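Good practice for recording hand-held gripper demos — do you follow a written standard?

Posted in Automation & Robotics > Rules and good practice

Hi all! I've been recording packing tasks with a pair of hand-held grippers for two months and I'm completely hooked. My problem is consistency. I have 1,388 takes so far, and when I went back through them on Sunday I found I'd changed my habits at least 4 times without writing any of it down (start pose, grip height, when I stop recording, you name it). I've looked for a proper standard and mostly found rules for industrial arms, with guarding and stop buttons and so on. Great reading, but it doesn't tell me how to hold a snack bag! Do you have house rules for this sort of work? How strict are you?
— Cirkico

Oh, I love this topic! Yes, write it down, even if it's one page taped to the wall. Ours started as six lines and it's still only 6 lines, because anything longer doesn't get read:

Both grippers in view before you start.
Open the jaws fully, then close once.
Soft packages get held by the sides, upright, with no squeezing to be safe.
Nothing rests on a cable.
If you fumble, finish the take and tag it. Don't delete it.
Same end pose every time.

The soft package line is the one we argued over longest. A bag of chips gives way under the tips and it's so tempting to clamp down hard. Go in from both sides at once, level, and lift slowly. 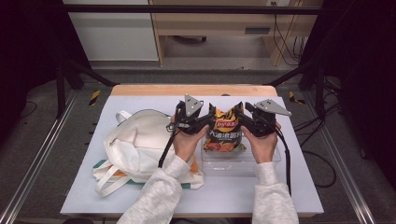 Diletti: I'd push back a little on "finish the take and tag it." Fine for a slip, but if a cable snags you should stop right there. We treat that as a safety stop, and the take gets its own tag so it never ends up mixed in with the ordinary fumbles.

Good catch, and I'm adding that to our page. Tags are cheap, so have plenty of them! The other thing I'd say is to put a version number on your rules and save it with each take. We're at around 2,125 takes and I can pull up everything recorded under version 3 in a few seconds. It makes changing a rule much less scary.
— Dasley

just be consistent imo. we don't have anything written and it's been ok. tape on the floor so the table goes back in the same place, that helps. also take breaks, your wrists will complain
— Claeys

Thank you both, and Diletti too! Version numbers are going in tonight. Dasley, do you keep the old takes when a rule changes, or record them again?
— Cirkico

Keep them. Only redo the ones where the start pose was different — those gave us trouble later.
— Dasley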